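Checking whether a chore is ready to automate: a bench procedure using hand-held grippers

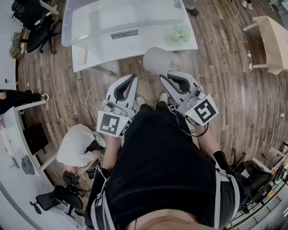
Operator with a gripper in each hand, fingers open. Both units show a green indicator light.

Applies to: tidying, sorting, folding and light packing tasks. Last revised March 12, 2025.

The question we get most often at Wondby is whether a machine can do a given chore yet. The quickest way to find out is to do the chore yourself with the machine's hands. If a person with normal eyesight and reflexes cannot finish the job with two-finger grippers, a robot fitted with the same fingers will not finish it either. If the person can, you have a task worth recording and an upper limit on what to expect.

What you need

A pair of hand-held grippers with padded fingers. A wrist-view camera on at least one gripper. Printed markers fixed flat to the gripper bodies. A head-mounted camera. A table, a storage bin and the objects that belong to the chore. We log runs in Tak, but a spreadsheet will do.

1. Write the chore down as an end state

"Tidy the table" cannot be scored. "All cups upright in the bin, all cloth items folded once and placed on top, table surface clear" can. Include the objects that are usually on the floor. In homes and on packing benches alike, a good share of the work is picking up things that have dropped or rolled.

2. Check the equipment

Power both grippers and wait for the status lights to turn green. Look down at the markers. Each should be clean, flat and free of glare. Open and close the fingers fully and confirm that the pads meet along their length. Route any cable so that it hangs in a loose loop and does not pull when you reach across your body.

3. Set the limits

Stand still or allow walking, but decide before you start. A fixed arm cannot step sideways to reach a cup, and an operator will do so without noticing. If the target machine is bench-mounted, tape a line on the floor and keep both feet behind it.

4. Run the chore by hand first

Do it bare-handed and record the time. Run it again with the grippers. Expect the second run to be much slower. Keep both times, as the ratio between them is more useful than either figure alone.

5. Repeat with the grippers

Do 9 runs, moving the objects between runs. Mark a run as failed if an object is dropped outside the work area, if anything is crushed, or if you had to put a gripper down and use a finger. Do not correct a failed run and count it as a pass.

6. Read the result

0 to 4 passes: not ready. Change the fingers, the objects or the layout before spending time on training.
5 to 7 passes: partly ready. Split the chore and test each part separately.
8 or 9 passes: suitable for data collection. Plan for 1,000 recorded runs before judging a trained policy.

Current results by type of chore

Rigid items into an open bin: suitable. Cups lying on their side are acceptable if the finger opening is wider than the cup.
Cloth, flat: partly ready. Picking up is reliable, squaring the corners is not.
Cloth, crumpled: not ready on our bench. The Rakbridge fingers find an edge on some runs and miss it on others.
Lids, bags and zips: not ready. These need a third point of contact, which two fingers do not give.
Loose cables: not ready. Move them out of the work area before other tests.

Known problems

Tracking jumps when one gripper passes in front of the other. Keep the markers apart or repeat the run.
Voner logger stops after 2 hours. Restart it between sessions.
Operators improve with practice. Discard the first session for each new operator.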